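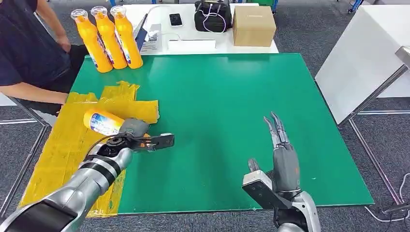

1/6 Vacation mail hold: summer rules
The Nundonton Residents' Office reminds all tenants that mail and parcels may be held at the front desk during an absence. Requests must be filed at least 3 working days before departure.

2/6 Letters are held for up to 60 days. Parcels are held for up to 30 days. Items left after that time are returned to the sender, and any return postage is charged to the tenant.

3/6 One form is needed per apartment. The form must list every adult who receives mail at the address. Forms signed by a neighbor or house guest will not be accepted. 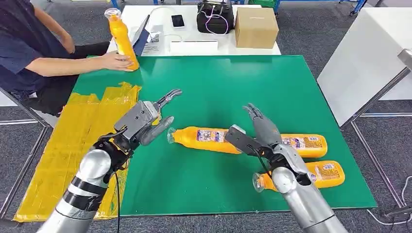 4/6 Perishable goods, medicines and live plants cannot be held. Tenants who receive these on a regular schedule should pause the order with the seller before leaving. The desk does not contact sellers on a tenant's behalf.

5/6 A neighbor may collect held items if named on the form. Photo identification is required at each pickup – a door key or fob is not enough. Tenants of the Stetsiuk building should continue to use the side counter until October.

6/6 Parcel lockers 1 to 64 remain open at all hours and are not part of the hold service. Codes expire as usual. Questions about a hold already in place should be sent in writing to Volodymyr Moroz, Mail Services, with the apartment number in the subject line.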